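The Honorable Delegation from Stesavar

The island of Stesavar had 1,068 residents, one paved road, and a prime minister who had not been angry since her second marriage. So when the letter arrived from Dinddale, the mainland capital, Prime Minister Hannelore Ruppert read it standing up, then sat down and read it again to make sure she was entitled.

"They want to supervise our budget," she said.

"We don't have a budget," said Riku Fujimoto, who was Minister of Finance, Minister of Fisheries, and on alternate mornings the man who unlocked Parliament. "We have a folder."

"Then they want to supervise our folder."

The terms were laid out over 82 pages, most of them definitions. In exchange for a loan to repair the harbor wall, Stesavar would cut public salaries by 20 percent, accept a resident adviser, and refrain from "expressive correspondence" for the life of the agreement. The last clause was clearly aimed at Ruppert's predecessor, who had once addressed a mainland king as "you draft in a hat."

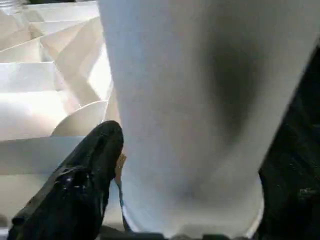
Fiction | Islands and Capitals

Parliament met that evening to be outraged. It had seven members and was very good at it. The member for the North Shore called the terms an insult. The member for the South Shore, who could not be seen agreeing with the North Shore, called them an affront. A motion was made to combine the two, and it failed on the question of which word would go first.

"I propose a letter," said Ruppert.

"A strong one?" asked the member for Okabe, which was a hill.

"Strong enough that they have to hold it away from their faces."

She wrote it overnight. In the first draft she compared the government in Dinddale to a landlord who sells you the bucket and owns the leak. In the second she compared it to a python. By the third draft the python was the landlord, and Fujimoto, reading over her shoulder, asked who in that case was paying rent.

"We are," she said. "To the python."

"And the python wants the folder."

"Riku, go to bed."

The final letter was dated 9/18/24 and it was, everyone agreed, magnificent. It was read aloud in the fish market. Two men who owed each other money shook hands. The schoolteacher corrected a comma and then apologized to it. The only difficulty was postage, as the post office came under the budget, and the folder that week contained a receipt for rope and a drawing of a boat by Fujimoto's daughter. 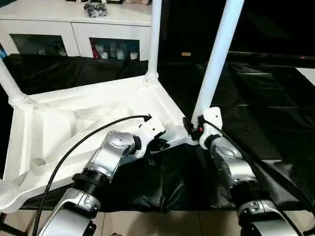 They sent it with the ferry captain, who sent it with his cousin, who left it at the front desk of the Ministry for Overseas Relations and told the guard it was urgent. The guard put it in the tray marked Urgent, where it stayed until January.

In the meantime, Dinddale heard nothing from Stesavar, and this made Dinddale nervous. The Ministry was used to anger. It had a whole floor for anger, with good carpet. Silence went to a smaller office, run by a tired undersecretary named Jositach, who had inherited three silences from the man before him and knew that two of them had ended in republics.

He called the island.

"We've had no reply to our terms," he said.

Ruppert looked across the desk at Fujimoto. Fujimoto, who had seen a great many fish decide whether to bite, shook his head very slightly.

"No," said Ruppert. "You haven't."

There was some breathing on the line.

"Would 10 percent be easier?" said Jositach.

"I couldn't say."

"Suppose there were no adviser. Suppose he only visited. In the summer, with his wife."

Ruppert moved a pencil from one side of the desk to the other. She had never in her career gone this long without a simile and it was giving her a headache.

"And the salaries," Jositach said, sounding like a man taking off his own coat to hand it over, "could stay where they are."

"Put it in writing," she said, and hung up, and had to be brought a glass of water.
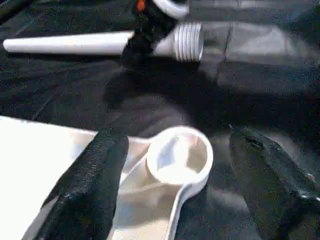

The new terms came to two pages. Parliament approved them with one abstention, from the member for Okabe, who had liked the python and felt it had been dropped without debate. Work began on the harbor wall. Fujimoto bought a second folder.

Then in January somebody in Dinddale emptied the tray.

Jositach called at a quarter to eight in the morning. Ruppert could hear paper being unfolded, and then a long pause at what she judged to be the bottom of the first page.

"Prime Minister," he said, "am I the landlord in this, or the snake?"

"Keep reading," she said. "You get worse."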